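The bin bag on a hook (and other small victories)

29 April 2020
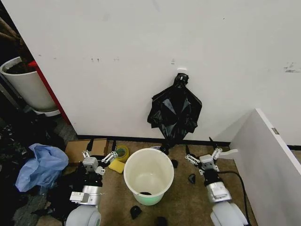

The rubbish corner: one hook, one bag, one bucket.

I have been meaning to write about bins for weeks, which tells you everything you need to know about how my spring is going. The big sewing post is still in drafts, I promise, but I can't find the pins and I've lost interest in the sleeves, so bins it is.

For years we had one of those tall pedal bins and I hated it from the day we got it. The pedal stuck. The lid came down too fast and then not at all, and the inner bucket had a habit of coming out with the bag so you ended up wrestling the pair of them across the kitchen. In the end the hinge went altogether and I carried it out to the shed, where it is now holding bamboo canes and doing a much better job of it.

I did look at new ones. I spent a whole evening on it, with a cup of tea going cold next to me. The one I liked best was the Flino, a nice squat thing in a sort of mustard, and it was £95. Ninety-five pounds! For a bin! There was a smaller Jultar one at £54 and I had that in my basket for two days before I came to my senses and took it out again. The trouble is that I don't need a bin in the spare room, I need somewhere for the rubbish to go while I'm working in there, and those are two different things.

So I've gone back to what my gran did. She had a carrier bag on a nail by the back door her whole life and never once fretted about what it looked like. I didn't want to put a nail in the wall so I used one of those little white stick-on hooks, the kind you get for tea towels. The bag has its top gathered up into a twist and that goes over the hook. That's the lot. It hangs down nearly to the skirting board, all crinkly, and I won't pretend it's a thing of beauty, but I've got rather fond of it.

A few things I've learned about sticking hooks to walls, in case you fancy doing the same:

Wipe the wall first and then leave it alone for a good while. I skipped this the first time and found the hook on the carpet the next morning with the pad still stuck to it.

Press it for longer than you think. I count to 20, slowly, and then I do it again.

Don't hang anything on it until the next day. This is by far the hardest part if you're like me and want everything finished by teatime.

And think about what's going in the bag! It's fine for paper and thread ends and packaging. I wouldn't trust it with potato peelings, or a jar, or anything that might drip. Kitchen rubbish still goes straight outside in our house, rain or no rain.

Then there's the bucket. It's a round plastic one, cream with a faint minty green look to it lower down, and it has a good thick rolled rim that doesn't dig into your fingers when you carry it. I bought it from the hardware shop in Udthorpe years ago, when they still had everything piled up outside on the pavement, and it has been a mop bucket, a seed potato bucket and (one terrible week) a sick bucket. It's been scrubbed to within an inch of its life since then, don't worry. Now it stands on the floor just in front of the bag and catches whatever I'm throwing away as I go along, and when I stop for the day I tip it all into the bag.

You might ask why I don't just throw things in the bag to begin with, and the answer is that I've got terrible aim. A floppy bag with its neck tied up is no target at all, whereas I can get a scrap into an open bucket from the other side of the room — most of the time, anyway. I've been saving up offcuts of black bin liner to line my plant pots with as well, and the bucket makes it easy to fish one back out if I've chucked it by mistake. I do that more often than I'd like.

Now, the wall. I know. It was white and fresh once, and it's picked up all sorts of grey scuffs and smudges. I had a go at a patch of it with a damp sponge and a bit of washing-up liquid and managed to make a clean bit that looked worse than the dirty bit, so I've stopped. I've got half a tin of matt white in the shed, but painting one wall means noticing the other three, and I'm leaving that for August when I can have the windows open all day. The black skirting board stays. I wasn't sure about it when we moved in, but it doesn't show the dust half as much as white did in the old house, and it looks quite smart against the tan carpet.

The carpet is low pile, by the way, and I'd choose the same again for any room where you make a mess. Threads sit on the top and you can get them up with a rubber glove if you can't be bothered to fetch the hoover. (Put the glove on, drag your hand along towards you, and it all rolls up into a horrible little sausage. Very satisfying.)

The next job is the shelf of jam jars, which has got out of hand. I'm not going to say how many there are, but I've already filled two boxes and you can't see a gap. If anyone has a good use for lids without jars, please leave me a comment, as I seem to have an awful lot of those too — and I've still not found the pins.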